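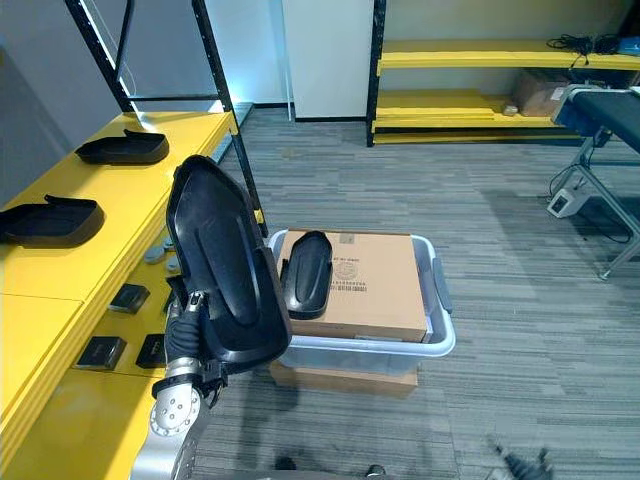 Leen Farah asked after the last run of this talk why anyone would spend a slot on where trays go, when the parts inside them are what the customer pays for. Her question was fair, and I have built the first section on it.

Slide 1. Opening
Leave the title up while people sit down. State the scope: storage of molded trays and small pads at the packing end, Drelten site. Purchasing and tray design are out of scope. Omar Geagea takes questions on design in the next session.

Slide 2. The cost of a tray in the wrong place
Answer Leen's question. A molded tray only fits its part one way around. If trays reach the bench mixed, the packer turns each one over before loading it. In our July log that handling came to 372 extra moves in one shift. No damage was recorded. The loss was all time.
Pause here. Someone will ask how a move was defined. Answer: one pickup and one set-down, same hand or not.

Slide 3. Open shelf, bin, carton
Three places a tray can sit, with different uses.
Open shelf, top surface: trays for the current job, flat, raised ends all pointing the same way. One layer only. Stacked trays with a deep channel tend to lock together, and the packer then needs both hands to part them.
Open shelf, lower level: pads and discs. Keep the shapes in separate groups. Do not store trays here, the lip catches on the shelf above.
Bin: returns and anything waiting for a check. A translucent wall is preferred so the level can be read from the side.
Carton: sealed stock. The label faces up or out, never toward the wall.

Slide 4. Bin height
A bin on the floor is slow to empty. Ruba Abou Jaoude tried a closed carton underneath as a riser and the packers kept it. It is acceptable for light contents. For anything heavier use the Provumier stand - a carton will crush at the corners first.
Limit: up to 100 trays per bin, fewer if cartons share it.
Skip the load table if short of time.

Slide 5. Shelf color
Short slide. Black trays on a yellow surface are easy to find. Black trays on the black racks at Qudah were missed at shift change often enough that we put light liners down. Tamer Zein has the liner part number.

Slide 6. What we changed
Raised end to the left at every station. Returns go in the bin, not back on the shelf. The shelf is cleared before a new job is released in Promemia.
The second rule met the most resistance. Say so.

Slide 7. Open items
Liner wear after washing. Whether discs need their own cup. Ruairí Mulcahy wants a trial with dividers on the lower shelf, 2 stations, start date not set.

Questions. Repeat each one for the back row. Handouts are by the door.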